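Pramcombe season 2: where to watch, and is the episode count right?

TV & Streaming > Drama > Pramcombe

gerlach_fan
Posts: 3336
Trying to get this straight before August. The listing in my cable guide says season 2 of Pramcombe has 13 episodes. The Hikano app says eight. Does anyone know which one is correct? I would also like to know if it still airs at 9 p.m. or if it moved.

twolamps
Posts: 18
It's eight. Season 1 had 13 and I think your guide just copied the old entry. Mine did the same thing for Grustwood and didn't fix it until the third week.

porchlight77
I don't think that's right. The trailer has footage from at least two different winters, and you can't fit that in eight. Season 1 took five episodes just to get out of the harbor.

twolamps
Posts: 18
They can skip a year between episodes. Grustwood did it all the time.

porchlight77
And Grustwood was worse for it.

MidlandViewer
Posts: 4000
Time slot is 9 p.m. Eastern on cable, then on Hikano at 3 a.m. the same night. If you have the cheaper Hikano plan you wait a week. I called them about it and that was the answer I got.
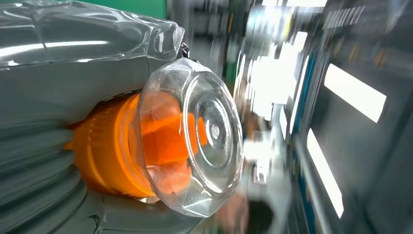
Orange cylinder against the gripper

gerlach_fan
Posts: 3336
Thanks. A week is a long time to stay off this board. Does the cheaper plan at least get the season 1 recap?

MidlandViewer
Posts: 4000
Yes, the recap is on every plan. It runs almost 18 minutes and leaves out the whole court case, so I would rewatch the last two episodes if you have time.

quietrow
I'd skip the recap. It gives away who comes back. If you watched season 1 when it aired you'll remember enough.

twolamps
Posts: 18
Disagree, I forgot half the names. The recap helped and the returning character is on the poster anyway.

quietrow
Not on the poster I saw. Please use spoiler tags if you're going to talk about that.

gerlach_fan
Posts: 3336
My guide updated this morning. It says eight episodes now, with the last one listed as 90 minutes.

porchlight77
Okay, eight then. I still think it's too short for the story they set up.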